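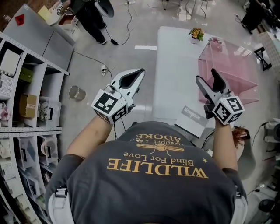
Marker cube on handheld gripper loses tracking when I turn my wrist

Posted by Jiahui Dong in Student Projects

Hello all. I am in a student team and our project is to record hand motions with two handheld grippers, so later a robot arm can learn from them. Each gripper has a white cube with printed markers at the base. The tracking is good when I hold my hands forward. When I turn the right wrist to reach inside a box on the table, the position jumps for a moment and then comes back. In our last recording we have 2,572 frames and in 1,367 of them the right cube is not found. The left one is much better. We must show the result in December. Is it the camera, the light, or my way of moving? 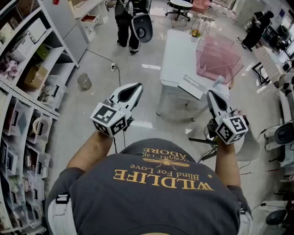
I already printed the markers again on the same paper and calibrated the camera two times. It did not help. The software is Penry with the default settings.

Elisa Greco

I had the same trouble in my robotics class. First check the light. If the paper is shiny, a lamp makes a white spot on one face and the marker is lost. Print on matte paper and leave a white border around each pattern. Then look at the lost frames one by one. If the cube is behind your arm, no setting will repair it, and you should move the elbow out or stand at another side of the table. Also please check that the config file has the correct ID for each face of the right cube. We had 2 faces exchanged and the pose was jumping exactly as you describe.

Cilex

Try a shorter exposure, it worked for me. Slower hands also.

Jiahui Dong

Thank you Elisa, two IDs were exchanged in our file too. I will record again with matte paper and write the new number here.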